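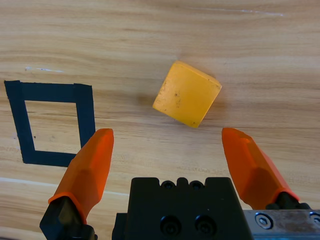

Grants and Programs / Progress Reports

Britham Water Meter Replacement, Phase 2
Interim report to the Kapoor Fund
Prepared by Bernadette Szabo, project manager
Friday, July 31, 2026

Status

Phase 2 covers the replacement of mechanical household meters in the Ballex and lower Britham supply zones. Installation began in May. As of the close of this reporting period, 132 meters have been replaced and tested. Work in the Ballex zone is complete except for properties where access has not been granted. Work in lower Britham is under way and is behind the schedule submitted with the application.

The delay has two sources. The first delivery of brass couplings from Brallik was threaded to the wrong standard and had to be returned. The supplier accepted the fault and replaced the parts at no charge, but crews were idle on meter work in the meantime and were reassigned to valve exercising. The second source is the condition of the existing curb boxes. Many had filled with silt, and several had lids that could not be lifted without breaking the collar. Excavation was not priced per box in the original estimate.

Access

Letters were sent to all customers ahead of each street. Where there was no response, a second letter and a door card followed. At present 17 properties remain without an appointment. Most are rentals with out-of-town owners. The utility has authority to enter the curb box but not the building, so indoor meters at these addresses will stay in service until the owner replies. We do not propose to hold up close-out of the Ballex zone for them – they will be carried as a separate line.
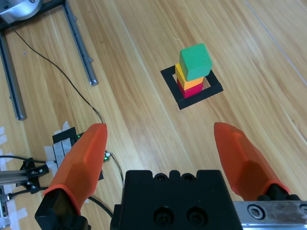 Page 2

Testing and data

Each new meter is flow tested at low, medium, and high rates before it leaves the shop, and the old meter is tested on the same bench after removal. Removed meters under-registered mainly at low flow, as expected for their age. The high-rate results were closer to standard than assumed in the application, and the revenue recovery estimate should be revised down before it is used in any further planning. A revised figure will be given in the final report, when a full billing cycle is available for both zones.

Radio reads are reliable on all but one street. The exception is the low end of Mill Lane, where the boxes are deep and the lids are cast iron. Composite lids have been ordered. If these do not correct the problem, the antennas will be raised to the underside of the lid on a bracket.

Leak detection

Comparison of zone inflow with metered use in Ballex showed a steady night flow of over 30 gallons per minute. A listening survey located a split service line and a weeping hydrant. Both were repaired by utility staff outside the grant budget. Night flow has dropped since the repairs, but the remaining loss has not been traced. 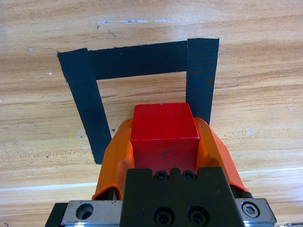 Budget and Schedule

Labor is on budget. Materials are slightly under, as the unit price of the meters was held from the Phase 1 contract. Excavation is over, for the reasons given under Status. We request approval to move unspent funds from the materials line to excavation. No increase in the total award is requested.

Lower Britham has 16 streets. The crew will work them from the pump station outward, so that each closed valve section can be balanced as it is finished. Completion is now expected one quarter later than planned, subject to ground conditions. Paving restoration will follow as a single contract – piecemeal patching in Phase 1 cost more and settled badly.

Actions requested from the Fund: written approval of the line transfer, and confirmation that the final report date may move with the completion date.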